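Brenell Photographic Archive
The Voicu Studio Negatives: Progress Report to the Halstead Fund
Prepared by Delia Buzatu, project lead

Dear friends at Halstead,

I had hoped to get this to you a little sooner, but October got away from us, as it tends to do, and I wanted to have the scanning figures in hand before I wrote. Thank you for your patience, and for the kind note you sent over the summer, which is still pinned up by the kettle.

The main news is a good one. We have now cleaned, rehoused and scanned 1,959 glass negatives from the Voicu studio, and every one of them has a working catalog number. The plates from the studio's early years were the slowest going, because so many had been stacked face to face in their old cardboard boxes and the emulsion had begun to lift along the edges. Costel Marinescu took those on himself and would not be hurried, and I think the results bear him out. We set aside 40 plates that are too fragile to scan flat. They are in padded trays in the cool room until we can talk over with you how best to handle them.

Floarea Surdu has been working through the studio's order books, and this has been the real pleasure of the season for all of us. The books give the sitter's name, the size of print and the price, and now and then a grumble about somebody who had not paid. She has matched three of the books to the plates so far and has two left to do. We had been dating the wedding portraits by the painted backdrop, and the books show that we had a good many of them too late – the garden backdrop was in use well before we thought. The catalog entries are being corrected as she goes.
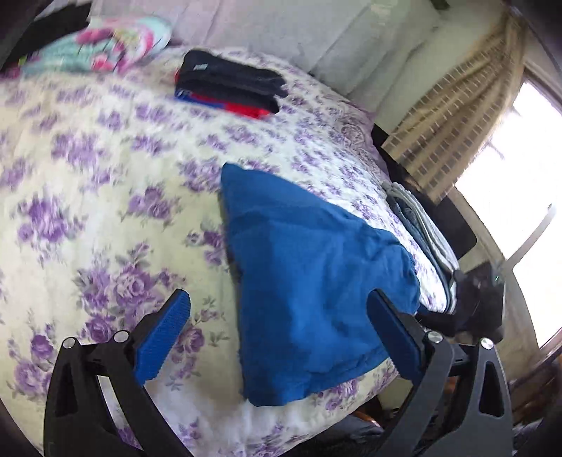
Rose-print comforter and gripper with blue finger pads.

Not everything has gone to plan, and I would like to be plain with you about that. The Kukerix catalog software took longer to set up than we had allowed for, and Valentin Moldovan spent the better part of two months moving our old records into it. Some of the accented letters in family names came across scrambled, and he has been putting them right by hand. The public search page will therefore open in the spring. There is no change to the budget, as the extra hours came out of the line we had kept for travel.

Ionuț Dobre has begun recording conversations with families who still have Voicu prints at home. He has done three, the longest of which ran through lunch and well into the afternoon, and he came back with the name of the young retoucher we had only known by initials.

For the next period we plan to finish the order books, settle what to do with the fragile plates, and let a small group of local readers try the search page. I will send the expense sheets under separate cover. If any of you are passing through, please do come by – mornings are best, when the light table is free and Costel is in a mood to show things off.

With warm thanks from all of us,
Delia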